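Final Report: Getting Usable Test Coverage Out of a Mixed Java and Python Build

Sunee Limsakul and Gerardo Cabanatuan
Software Engineering Project, second year
December 16, 2022

1. Background

Peva is a booking system written by earlier students on this course. The server is in Java and is built with Maven. The import scripts, which load room lists and timetables, are in Python and are started from the Java side as separate processes. When we took the project over in March there were unit tests for both parts, but the coverage report only ever included the Java classes. The Python scripts were listed with no lines executed, even on days when we knew the import tests had run.

Our task was to find out why and to produce one report covering both languages. We were also asked to keep the build time within reason on the shared build machine, Titen.

2. Starting point

We ran the full build on our own laptops first and then on Titen. The results were the same on all three machines, so we ruled out a local configuration problem. The console output showed the import tests passing. The data file that coverage.py should have written was missing from the target directory.
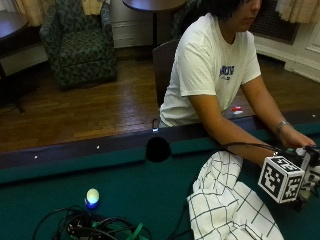
Cloth with a grid pattern on the table, and a cube-shaped marker on a white device.

We then ran a single import test by hand from the scripts directory. A data file appeared straight away, with sensible numbers in it. The measuring tool was therefore installed and working, and the fault had to be in how the build called it.

3. Causes

There were two separate faults.

The first was the working directory. Maven started the Python tests from the root of the project, and the coverage settings file was in the scripts directory. With no settings file found, the tool fell back to its defaults and wrote its data to the root, where the clean step of the next module deleted it.

The second was the child processes. Most of the import code runs in a process started by the test, and coverage.py does not follow child processes unless it is told to. Fixing the first fault alone gave us a report, but it covered little more than the test files themselves.

4. Changes made

We moved the settings file to the project root and set the data file path as an absolute path, passed in from the pom. We turned on parallel mode so that each process writes its own data file, and set the environment variable that starts measurement in child processes. A combine step now runs after the last test module. 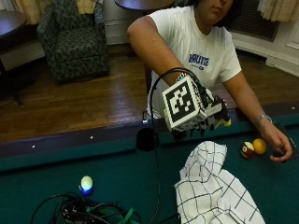
The combined Python results are exported as XML and merged with the Java results by a small script we called Petchrat. It reads both files, rewrites the paths so they are relative to the root, and writes one HTML page. Petchrat is roughly 620 lines long, and a good part of that is path handling for Windows. Gerardo wrote the merging code and Sunee wrote the tests for it.

5. Results

The report now lists every Python module. The import tests were run against a file of 1000 bookings, and the same lines were marked as covered on five runs in a row. The full build on Titen takes 2 minutes longer than before. Most of that is the combine step.

6. Problems remaining

If a test is killed by the timeout, its child process does not write its data and those lines are shown as missed. We did not find a clean way round this. Branch coverage is switched off, as Petchrat only understands line counts.

The Wusitz module, which sends reminder emails, still has no tests of its own and has been left out of the totals. Anyone continuing the project should add tests there first and then remove the exclusion from the settings file.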